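## From the mending table: a word about trousers

Hello again from Trindham, and thank you to everyone who wrote in after the last newsletter about moth holes. I have read every one of your letters (even the very long one about the camphor chest, which I enjoyed enormously) and I promise that moths will get their proper turn again before the winter. For August, though, I want to talk about trousers, because trousers are what we get asked about most, and because the clothes swap at the Pluldale hall is coming up and I would dearly love to see fewer of them arrive in a ball at the bottom of a carrier bag.

I say that with great affection. I am as guilty as anybody. When I was growing up my mother had a chair in the corner of her bedroom which I don't believe I ever saw the seat of, and I have a chair exactly like it now, and most of what lives on it is trousers. Shirts get hung up, jumpers get folded more or less by themselves, socks go in the drawer. Trousers are the awkward ones. They are too long for the shelf, they slither off the hanger, and one leg is always up to something different from the other.

So this is a little piece on how I sort out a pair, from a heap on the table to something you'd be glad to find on a rail. It is the way I was taught at Biswas, the alterations shop where I started out on Saturdays and stayed much longer than I meant to, with a few changes of my own that they would probably not approve of.

### Clear a space first

You want a flat surface that is longer than the trousers, and a pale one if you can manage it. I used to work on the dark dining table and wondered why I kept missing marks and loose threads. An old white sheet over the top does very nicely. Get your hanger out before you begin as well and put it somewhere within reach – on the rail, on a door handle, on the back of a chair. If you have to go off and look for one halfway through, you will put the trousers down any old how and be back where you started. I speak from long experience.

Then just let the trousers down on the table and have a look at them before you start tugging. Which end is the waistband? Is a leg folded back on itself? Has a cuff turned up? It only takes a moment, and you will know which bit to take hold of.
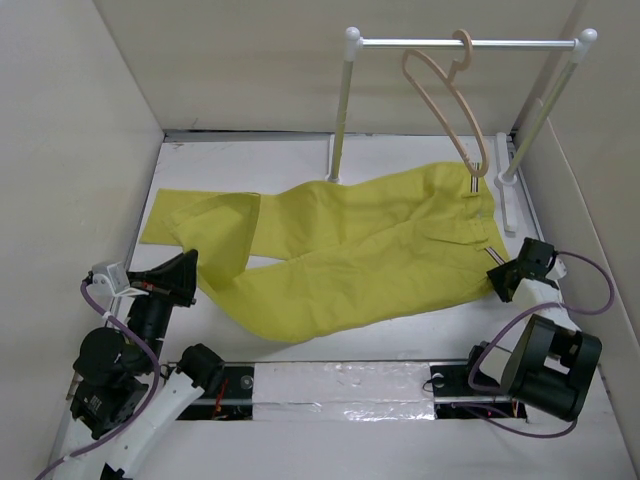

*Yellow-green trousers before folding, with one cuff turned up and the pink hanger waiting on its rail.*

### Waistband, then legs

Always start from the waistband. It is the firmest part of the whole garment and everything else hangs off it, so if the waistband is straight the rest will generally follow along. Do up the button and the zip if there is one. Take hold of the two ends of the band, give it a gentle pull sideways, and lay it down again flat. If there are belt loops, run a finger along and see that none of them has tucked itself underneath or come away at one end. A loop hanging by a thread is two minutes' work with a needle, and it is so much nicer to find it now than when you are running for the bus with a belt half on.

Now the legs. Take the one that is lying better and leave it alone (this took me years to learn, I always wanted to fuss with both). Go to the one that has folded back, find its hem, and draw it out slowly along the table until it lies beside its neighbour. If the cuff has flapped up, turn it down and smooth it with the side of your hand. I do this from the knee towards the hem in long strokes. Short rubbing strokes only push the creases about, and on a light cotton they can set new ones if the cloth is a touch damp.

While you are down at that end, have a proper look at the hems. They get the worst of it, poor things, scraping along pavements and getting caught under heels. Check the inside of the turn-up for grit, and if you find the stitching has gone, put a pin in to mark the place and carry on. Mend it at the end when you have your needle out for everything else.

### Folding them for the hanger

Lift one leg over on top of the other so that the inside seams lie together. For a smart pair you would match all four seams at the hem and let the crease fall where it wants to at the front. For everyday trousers I don't bother with that and simply fold them in half, down the middle, with the seat pulled out to one side so it doesn't make a lump. You will get a little pointed bit sticking out at the back. Tuck it in if it bothers you. It bothers me.

Then the hanger. Slide the legs through the triangle from the hem end, over the bottom bar, and stop when they hang about half and half. A plain plastic hanger is perfectly good for this, and I have nothing against them, but they can be slippery. Several of you have asked what to do about it, and my answer is to wind a strip of old cotton jersey round the bottom bar and put a couple of stitches in to hold it. The hem of a worn-out T-shirt is ideal. I did up to 40 of them one wet afternoon for our rails at the hall, listening to the radio, and they have stayed put beautifully.

If you haven't room for hanging, roll them. Fold in half lengthways as before, lay the legs flat, and roll from the hem up to the waistband, quite firmly. They will stand up on end in a drawer like a row of little drums, and you can see every colour at once. My sister does hers this way and is very smug about her drawer.

### A question from the postbag

Saodah Pangaribuan wrote to ask whether it is worth ironing trousers that are going to the swap. What a kind thought, Saodah! My feeling is that you needn't. Clean and dry is what matters, with the pockets emptied, please – we have had shopping lists, a conker, a great many tissues and once somebody's spare door key, which caused some excitement until she came back for it. If you hang them up the night before in a steamy bathroom most of the creases will drop out of a cotton pair without any help from you. Linen is another story and I have given up arguing with it.

She also wanted to know about odd colours, and whether anybody would take them. Oh, they do! The bright ones go first, nearly every time. Navy and black we have by the armful, but put out something in mustard or lime or a good loud orange and somebody will be holding it up against herself before the kettle has boiled. So don't leave the cheerful pair at home thinking they are only to your own taste.

### For the swap

Doors open at 2 and the kettle will be on well before that. Bring your trousers on hangers if you possibly can, and we will give you the same number of hangers back to take home, though I can't promise they will be the very same ones. If you are bringing them folded, a slip of paper pinned to the waistband with the waist and inside leg written on it is a tremendous help. Measure them with a tape, do, and don't go by the label. I have had two pairs with the same size printed inside and a good hand's width between them.

There will be a mending corner by the window as usual, with thread in most colours and a tin of buttons that I would be very glad to see the bottom of. Small repairs can be done while you wait – hems, belt loops, buttons. Zips I will take away with me and bring back next time. Flalteleo have kindly let us have another box of their odd reels, including a rather lovely range of greens, so if you have a pair in some peculiar shade that you have never been able to match, bring them along and we'll hold them up to the light together.

Next time it will be pillowcases, and what to do with the one that has lost its partner. If you have a method, please send it to me by the usual route or pop a note through the hall letterbox, and do put your name on it this time, as I still don't know whom to thank for the lavender.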